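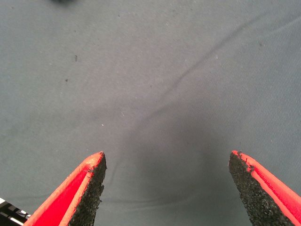 „Der Arm war das Billigste daran“

Wer bei Senurlow in Olport nach dem Etat für Automatisierung fragt, bekommt zuerst einen Kaffee und dann eine Tabelle. Die Einkaufsleiterin des Textilprüfbetriebs hat sie selbst angelegt, sie hat elf Spalten, und die letzte heißt „Sonstiges“. „In die schaue ich nur noch vormittags“, sagt sie.

Seit dem Frühjahr lässt der Betrieb einen Roboterarm Stoffproben greifen, glattziehen und umlegen. Bestellt wurde er bei Zisar, nach drei Angeboten und einem Mittagessen, über das sie nicht sprechen möchte. Mit dem Preis des Arms sei sie zufrieden gewesen. „Dann habe ich gelernt, dass ein Arm ohne Finger ungefähr so nützlich ist wie ein Drucker ohne Patrone. Und dass die Hersteller das schon länger wissen.“

Ein Paar Greiffinger kostet 565 Euro. Das stand im Angebot, auf Seite vier. Die Beläge standen dort nicht. Gemeint ist die raue schwarze Schicht an den Innenseiten, mit der die Finger den Stoff zu fassen bekommen. „Die krümelt an den Kanten. Das darf sie wohl, es ist ein Verschleißteil. Mein Fehler war, dass ich Verschleiß unter Wartung gebucht hatte, und Wartung unter nächstes Jahr.“ Ein Satz Beläge kommt auf 90 Euro, plus Versand, der jedes Mal anders berechnet wird.

Ob man auf Vorrat kaufen solle? Sie wiegt den Kopf. Der Vertrieb habe ihr ein Jahrespaket für 1479 Euro empfohlen, mit Belägen, Ersatzfingern und einer Telefonnummer. „Die Nummer habe ich ausprobiert. Sehr schöne Musik.“ Gekauft hat sie das Paket trotzdem, allerdings erst, nachdem der Versand gestrichen war.

Teurer wurde die Software. Glatter grauer Köper, sagt sie, sei für einen Menschen das langweiligste Material der Welt und für den Greifer eine Charakterprüfung. Eine flache Falte, ein paar Fusseln, und schon werde diskutiert, wo der Stoff anzufassen sei. Für die Anpassung hat Mazandarani, das Ingenieurbüro zwei Straßen weiter, über 3425 Euro berechnet. „Der Voranschlag war niedriger. Voranschläge sind bei uns eine eigene literarische Gattung.“

Und die Kollegen im Prüfraum? Die hätten den Arm zunächst ignoriert und dann angefangen, Wünsche zu äußern. Inzwischen liege ein Antrag auf einen zweiten vor, mit der Begründung, der erste sei sonst so allein. Sie hat ihn zurückgegeben und um Zahlen gebeten.

Im Dezember wird der Etat für das kommende Jahr beschlossen. Die Tabelle hat jetzt zwölf Spalten, „Beläge“ ist eine davon. Wer ein ähnliches Gerät anschaffen will, dem rät sie, sich vor der Unterschrift alles auflisten zu lassen, was abfällt, abreibt oder abläuft, mit Preis und Lieferzeit. Beim zweiten Arm will sie es so machen. Falls die Zahlen kommen.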